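From: Esther Biwott
To: flour-buyers list
Date: 24/09/2021
Subject: Re: Switching the bulk order to Granum

On the question of the next order, Pendo Kariuki wrote:

> Hello all, I've had a long chat with the man at Granum and I
> think we should move the whole order over to them from Kombo.
> The flour is stoneground, it comes in paper sacks, and he says
> it keeps for 90 days with no loss of flavour. If we take 200
> kilos we get free delivery. He also says most people who find
> wholemeal hard to digest have no trouble with theirs. I've made
> 4 loaves with the sample and they were the best I've baked.
> Can people say yes by the end of the week?
>
> Pendo

Pendo, thanks for doing the ringing round. I'm not ready to say yes though, and I'd like to hear from a few others before we drop Kombo.

The keeping claim first. What does "no loss of flavour" mean, and who tasted it? Wholemeal has the germ in it, and the germ has oil in it, and oil goes off. How fast depends on where you keep the sack. Mine lives under the stairs next to the boiler, and last summer I had a bag of perfectly good Kombo wholemeal go bitter on me well before I got to the bottom. I don't blame Kombo for that. But I'd want to know whether Granum are counting from milling or from delivery, and whether there's a milling date on the sack. If there isn't, the number is no use to us.

The digestion thing I simply don't believe. Wheat is wheat. If somebody feels better on a slow loaf left overnight, fine, they can do that with any flour we buy. I remember the same promise being made for Flosteretti when we tried their white in April, and all I noticed was that it needed more water and cost more.

As for your loaves, I'm sure they were lovely, but you also said you'd got the new oven. Did you bake one with the old flour in the same oven? I'd be happy to do it blind – same recipe, same tin, someone else cuts the slices. I have enough Kombo left for two loaves and could take a bit of your sample.

Then the delivery. Free over 200 kilos sounds good until you ask who wants it. There are 19 households on this list and several of you only bake at weekends. With Trorngate we ended up chasing people to collect, and I had sacks in my hall for weeks. If we can't shift it quickly then the keeping question matters even more, and we're back where I started.

Could you ask him for three things in writing: the milling date, the price per kilo if we order less than the full amount, and what happens if a sack arrives split? Paper sacks do split. Kombo have always replaced ours without any fuss and I'd be sorry to give that up for a nice chat on the phone. 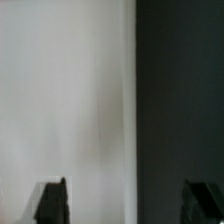 If the answers are good I'll happily take one sack as a trial – one, mind, with the rest of the order staying put until we've all baked with it.

Esther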